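The Grip That Passed

The fault at Semard first showed up as a good result. In March the team's tabletop clearing policy finished 444 simulated episodes with 87 percent marked successful, and Archana Sandhu signed off on a hardware trial. On the real arm, the first 10 narrow-necked vases all slipped.

Sandhu's group went back to the simulator and replayed the vase episodes at reduced speed. 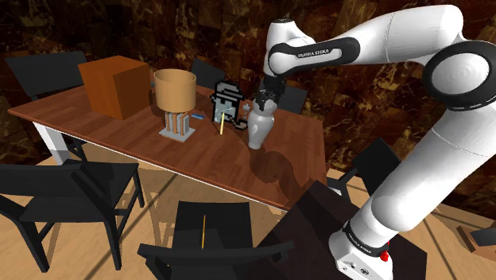

The contact solver was the first suspect. Friction between finger and neck had been left at a default value high enough to hold almost anything, at almost any closing force. The policy had learned to squeeze lightly and lift early. Nothing in the scoring penalized it.

A second error hid the first. The slip check, written by Abhishek Rathore, compared object and gripper height only once, at the end of the lift. Partial slides went unrecorded.

"We were grading the last step," Rathore says.

The fix took 3 weeks. Friction is now randomized per episode, and slip is logged at every step. The simulated score fell. Hardware trials resumed with foam under the work area and a lower speed limit.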